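Has anyone been to an open day where they demo the hand-held grippers? Worth taking my mum?

Posted by Triin Rätsep, Apr 10, 2022
146 views

Hi all, hoping someone on here has been to one of the Cemengate open days, or the Rorarton one up the road, because I've got two tickets for the next one and I'm dithering. The leaflet says there's a robot arm in the big hall and then "hands-on household sessions" in the side rooms, where you fold clothes and make beds using a gripper you hold yourself, and the arm is meant to learn from it later. I understood about half of that.

My mum is 74 and mad keen. She's folded washing every day of her life and she's decided she has something to teach the machine (she probably does!). But she's got arthritis in her right thumb, she can't stand for ages, and the last thing I took her to was a steam fair where we queued for an hour and a half for a go on something that had broken down. So what I'd like to know is this. Do ordinary visitors get a proper turn, or do you just watch the staff? Is the gripper heavy? And is there anywhere to sit and get a cup of tea?

Tickets were £13 each so I won't cry if we don't go, but I'd rather know.

---

Costel Voicu
Member, 687 posts

Went to one in January. It was all right. Parking is a joke, get there early. Tea is from a machine.

---

Sarmīte Juška
Member, 1703 posts

Oh do go, I had such a good time! I went with my sister-in-law to the Cemengate one and we stayed till they were stacking the chairs.

You do get a proper turn. They put your name on a sheet at the door and call you in groups, and while you wait you can watch the arm in the big hall, which was sorting cutlery when we were there, very slowly, and dropped a teaspoon to a big groan from everybody. I'd say look at that for ten minutes and then go and find the side rooms, that's where the fun is. Ask for the clothes one. The kitchen one had the longest queue by miles and all you do is move cups about.

The way it works is that you hold the gripper by its handle and squeeze, and the two fingers close on whatever you're after. Your other hand stays behind your back, or it did in our group (the chap running it was quite strict about this, in a nice way). It sounds easy. Then you try to pick up one layer of a pair of trousers without bringing up the other layer and the bedspread as well, and you find out how much your fingertips do for you without being asked. I went in much too hard the first time and grabbed a great wodge. My sister-in-law, who has never ironed a thing in her life, was brilliant at it, I was livid.

Tips, if your mum wants to show them how it's done. Come at the cloth from low down and let it bunch up a bit between the fingers before you squeeze. Go for a thick bit if you can see one, a seam or a waistband or the edge of a pocket, it gives the pads something to hold on to. And go slower than feels natural.

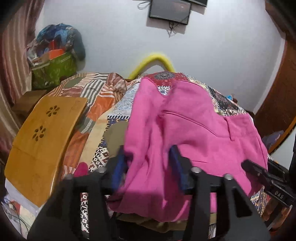
The other thing I'd tell her is not to chase a bad fold. If it's gone wrong, lay it down flat and start again, they really don't mind. The chap told us the muddled goes are useful to them too, though I think he may have been being kind to me in particular.

About her thumb: the one I used wasn't what I'd call heavy, but you're holding it out in front of you and my wrist knew about it by the end. There's a fair bit of squeezing as well. I'd have a word at the desk when you arrive and ask if she can do a short turn, and whether she can use her left hand. There were chairs along the wall in our room and a lady with a stick sat down between goes without any fuss being made.

Costel is right about the tea. There's a café called Kelemen's across the road that does a very decent cheese scone, so we went there afterwards.

---

Rimantas Avotiņš
Member

I've only done the Rorarton one, so this may not match. Smaller than it sounds like Cemengate is, and no booking sheet, you just hung about until someone waved you over. We waited a good while. My lad got three goes and I got one.

Agree with Sarmīte about seams. I'd add that fluffy or brushed stuff was easier for me than anything slippery. They gave me a satin pillowcase and it shot out every time, so if there's a choice of pile your mum should pick the jogging bottoms over the nice blouse.

There was a talk as well, by a woman from Trevevari, which I enjoyed but it was forty minutes with no microphone. If your mum's hearing isn't great sit near the front or skip it.

Don't know about lifts at Cemengate. At Rorarton it was all on the ground floor.

---

Triin Rätsep

Thank you all, that's just what I was after, especially the bit about the chairs. I read Sarmīte's tips out to Mum and she said "well of course you go for the waistband", so I think we're going. I'll ring them about the left hand thing first. Does anyone know if Kelemen's takes bookings?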